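Ticket 698 – Verbindung bricht nachts ab, Mitero meldet »Gegenstelle antwortet nicht«
Kunde: Ferienwohnungen Bresside
Gemeldet von: Dorota Mazurek
Bearbeitet von: Sławomir Tokarz, Marciniak Netzwerktechnik
Status: geschlossen

Kurzfassung: Der Router Mitero verliert in der Nacht die Verbindung und baut sie erst nach einem Neustart von Hand wieder auf. Gäste melden sich morgens an der Rezeption, das Buchungsprogramm Panerance zeigt dann veraltete Belegungen. Tagsüber läuft alles.

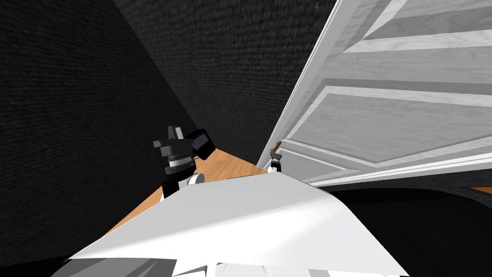

Bresside, 12.05.2021

Meldung der Kundin, unverändert übernommen:

Guten Morgen, seit dem Wochenwechsel ist jeden Morgen das Internet weg. Die Lampe für WLAN leuchtet grün, die Lampe für die Leitung blinkt. Ich ziehe den Stecker, warte kurz, stecke ihn wieder ein und dann geht es. Panerance braucht danach noch eine Weile, bis die Buchungen aus der Nacht da sind. Heute war eine Wohnung doppelt vergeben. Am Router habe ich nichts umgestellt. Bitte zurückrufen, vormittags bin ich am Platz. D. Mazurek

Antwort Tokarz:

Hallo Frau Mazurek, bitte den Router beim nächsten Ausfall nicht sofort vom Strom nehmen. Nach dem Neustart ist das Protokoll leer und ich sehe nicht, was vorher war. Rufen Sie die Oberfläche über das Kabel auf, dann System, Ereignisse, Speichern. Die Datei bitte an dieses Ticket hängen.

Die doppelte Buchung habe ich an die Kollegen für Panerance weitergegeben. Sie bekommt eine eigene Nummer und wird hier nicht weiter verfolgt.

Nachtrag Mazurek:

Datei hängt an. Ich hoffe, es ist die richtige, es gab zwei zur Auswahl. Der Ausfall war wieder in der Nacht, ich habe es erst beim Aufschließen gemerkt.

Auswertung Tokarz:

Es ist die richtige Datei. Sie hat 3.000 Zeilen, mehr speichert das Gerät nicht. Der Anfang der Nacht ist deshalb schon überschrieben. Auffällig ist eine Meldung, die sich alle 300 Sekunden wiederholt:

PPPoE-Aushandlung: Gegenstelle antwortet nicht, neuer Versuch

Dazwischen keine Fehler auf der Leitung. Synchronisation durchgehend vorhanden, Dämpfung unauffällig. Der Router ist also mit der Vermittlungsstelle verbunden, bekommt aber keine Sitzung. Das spricht gegen einen Kabelschaden im Haus.

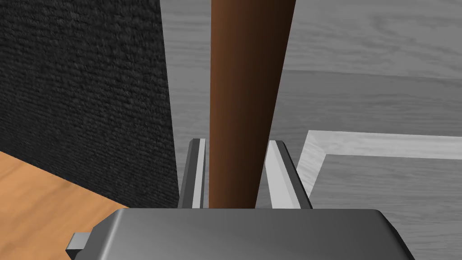
Schritt 1: Zwangstrennung prüfen

Unter Internet, Zugangsdaten stand die tägliche Trennung auf »automatisch«. In dieser Einstellung wählt die Firmware den Zeitpunkt selbst. Per Fernzugriff auf eine feste Uhrzeit am frühen Nachmittag gelegt, damit Frau Mazurek dabei ist.

Ergebnis: Trennung am Nachmittag, danach dieselbe Meldung wie nachts. Der Fehler lässt sich damit auslösen und hat mit der Uhrzeit nichts zu tun.

Schritt 2: Zugangsdaten neu eingeben

Benutzername und Kennwort neu eingetragen, gespeichert, Verbindung getrennt. Keine Änderung. Die Daten waren vorher auch schon richtig, sonst käme die Verbindung nach dem Neustart nicht zustande.

Schritt 3: Firmware

Installiert war ein Stand aus dem Oktober. Auf die aktuelle Fassung gebracht. Vorher Einstellungen gesichert. Der Gastzugang war nach dem Update abgeschaltet und musste wieder eingeschaltet werden – bitte bei anderen Kunden mit dem gleichen Gerät darauf achten.

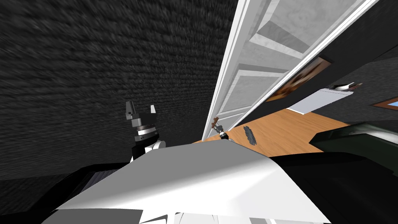

Weiße Tür mit Füllungen, daneben die dunkelgraue Wand.

Nach dem Update trat der Fehler beim ersten Trennen nicht auf, beim zweiten schon. Die Meldung im Protokoll heißt jetzt etwas anders (»Zeitüberschreitung bei PADI«), gemeint ist dasselbe.

Schritt 4: Alte Sitzung beim Anbieter

Mit der Technik des Anbieters telefoniert. Dort war die alte Sitzung nach der Trennung noch als aktiv eingetragen, die neue wurde abgewiesen. Der Router meldet die Sitzung beim Trennen offenbar nicht sauber ab. Beim Neustart von Hand vergeht genug Zeit, bis der Eintrag verfällt, deshalb half der Stecker.

Geändert:
Wartezeit vor der neuen Einwahl von kurz auf lang gestellt (Internet, Erweitert).
Tägliche Trennung ganz ausgeschaltet. Der Tarif verlangt sie nicht.
Protokoll wird zusätzlich auf den Rechner an der Rezeption geschrieben.

Rückmeldung Mazurek:

Heute früh ging alles, Panerance war auf Stand. Ich warte noch ein paar Tage mit der Entwarnung. Eine Frage: Muss ich das Kennwort für die Gäste neu aushängen?

Antwort Tokarz:

Nein, Name und Kennwort des Gastzugangs sind gleich geblieben. Falls sich ein Gerät trotzdem nicht anmeldet, das Netz am Telefon des Gastes einmal löschen und neu verbinden.

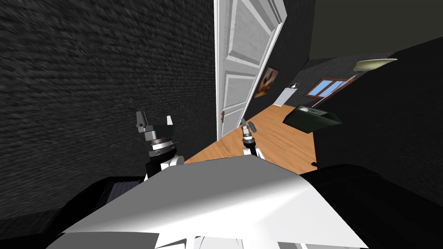
Blick Richtung Tür.

Rückmeldung Mazurek:

Seitdem kein Ausfall mehr. Von mir aus kann das Ticket zu.

Abschluss Tokarz:

Ticket geschlossen. Trennung bleibt aus, Sicherung der Einstellungen liegt in der Kundenakte. Bei erneutem Ausfall bitte auf diese Nummer beziehen und das Protokoll vom Rechner an der Rezeption mitschicken.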